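A Saturday at the Menis Open Day

I've been baking with protein powder and odd flours for long enough that my pantry has its own smell, so when the Menis mill in Sostville put up a notice about a public open day I signed up in the time it takes to type my email address. They mill oats, buckwheat, brown rice and a few kinds of beans, and I've been buying their oat flour in the big paper sack for a couple of years. I had never once thought about where the sack came from. My husband was invited and said he would rather clean the gutters.

Sostville is a longer drive than it looks on the map. You come off the highway at Skotmont, go past a tractor dealer and a very large church, and then it's farm road all the way. The mill is the tall thing. You can't miss it, although I did, because I was looking for a sign and the sign is on the far side if you come from Skotmont. I turned around in somebody's driveway and waved at their dog.

Parking was in a mown field and free. The tour itself was 2 dollars, cash only, and I had to borrow it from a lady in the line (I paid her back in the shop with change from a bag of buckwheat, so we're square). They took us through in groups of 30, which is too many people for the staircases but just fine everywhere else. Hairnets for all of us, beard nets for the beards, and no rings or earrings past the yellow line. I had forgotten about my earrings and carried them in my sock for the whole tour. Wear boring jewelry if you go!

Our guide was Zsolt Szilágyi, who runs the oat side and has the loudest voice I've ever heard on a person that slim. He needed it. The cleaning room is first, and it roars. The oats come in from the trucks full of straw and pebbles and bits of other people's crops, and they get shaken over a stack of sieves, then blown, then shaken again. He passed around a jar of what comes out the bottom. There was a lot of gravel in it, plus one small bolt. I've been thinking about that bolt ever since, with gratitude.

After cleaning they get hulled, and then steamed and dried in a kiln, and that was the part I learned the most from. I always assumed oat flour was just oats, ground. It is, but the heat comes first, and without it the flour would turn bitter on the shelf pretty fast because of the fat in the oat. So that bag of "raw" oats I ground in my blender last summer and left in a jar until it tasted like crayons? They were from a farm stand and I bet they'd never been near a kiln. Mystery solved. Zsolt said even the steamed flour is happier in the fridge once you open it, and he keeps his at home in the freezer door.

The kiln floor smells like the best bowl of oatmeal you ever had. People actually went quiet in there. Then you go up, and I mean up – the stairs are the steep metal kind you can see through, and the count to the top is 332. A boy ahead of me called out every one. I stopped at each landing to read the safety posters with great interest.
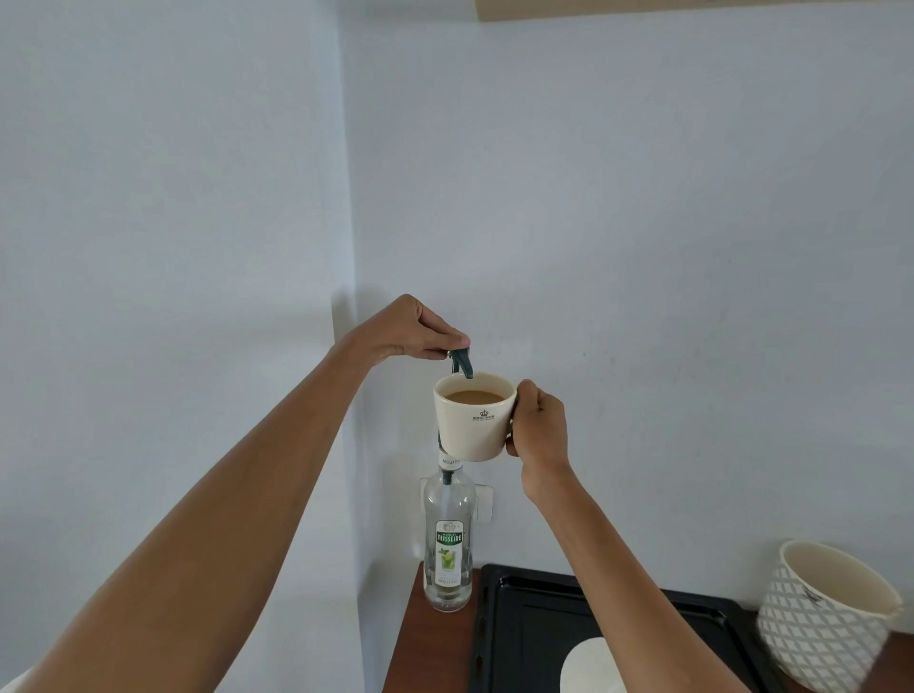
From the top floor everything falls back down through pipes, so once they've paid to lift the grain they let gravity do most of the rest. I thought that was clever and said so, and got a look from an older man who clearly thought everyone knew that. Fine. The grinding happens one floor below on steel rollers for most of the flours, and on a pair of stones for the buckwheat. The stones are slower and they keep the temperature down by running small batches. You can put your hand into the flour as it comes off at a little hatch (they give you a glove) and it's just barely warm, like a dinner roll that's been out for a while.

Now, the brown rice. This was my real reason for going. I use their rice flour half and half with protein powder in my cookies, and some bags give me a nice soft dough and some give me wet sand. I had always blamed the protein powder. I asked Zsolt and he walked me over to a rack of sieves and showed me two grinds side by side, one fine and one a bit coarser, and they felt completely different between the fingers. They changed the grind in August, he said, after bakeries complained that the fine one clumped. The home bags got the coarser grind too, with no note on the label. So I'm not crazy! His advice was to mix the dough and leave it covered for half an hour before deciding it needs more flour, to let the rice catch up. I've tried it twice now. The first batch was much better and the second I forgot in the fridge overnight, and it was better still, although you need a strong arm to scoop it.

I wish they'd had more to say about the beans. The bean line was switched off for the day, and all we got was a walk past it and a joke. I bake with chickpea flour almost as often as oat and I had questions. The girl at the end of our group asked if it was the same equipment as the oats and the answer was no, separate room, separate air, separate brooms even, with the handles painted a different color. Good to know if you bake for someone with allergies, but call them and ask for yourself before you rely on something I heard over a fan.

The tour was meant to take 75 minutes and ours ran longer, mostly my fault and the stairs'. At the end they had a tasting table set up in the packing hall. Buckwheat crepes with plain butter, which were wonderful, dark and a little crisp at the edges. Oat shortbread, sandy and too sweet for me. Black bean brownies, and I'm sorry, I've eaten many black bean brownies in my life and made quite a few, and these tasted like beans. Somebody had been shy with the salt and the cocoa. There was also a bread from the Peng bakery in Skotmont made with a third buckwheat, sliced thin, and I went back for that more often than was polite. I stopped at the bakery on the way home to buy a loaf and they were sold out, so I ate a cinnamon roll in the car to get over it.

The mill shop is small and crowded and you should go there before the tour if you can. By the time our group got out, the stone-ground buckwheat was down to the last few bags and the seconds bin was empty. The seconds are bags with torn or crooked labels at around half price, same flour inside. I came home with two bags of buckwheat, oat bran I didn't need, a sack of the rice flour in the fine grind (you have to ask at the counter, they keep it in back for the bakeries) and a cotton apron. The apron is stiff as a board. I'm hoping it softens up in the wash.

A few things if you're thinking of going. Wear closed shoes with a real sole, they turned away a woman in clogs. The flour dust gets everywhere and I had it in my eyebrows at dinner, so leave the black coat at home. Kids have to be tall enough to hold the stair rail, and there's a bar at the entrance to measure them. There's no elevator for visitors, but the ground floor has the cleaning room and the tasting table and they'll let you do just those. Bathrooms are in the shop, one stall, long line.

The drive back was slow and I had the windows cracked the whole way on account of smelling like a feed store. The gutters were clean when I got home. I made crepes that night with the new buckwheat, one part flour to two parts milk and an egg, and let the batter sit while I showered. The first one tore, as always, and I ate it over the sink. The rest were good enough that my husband asked if there was going to be another open day, and I told him about the stairs.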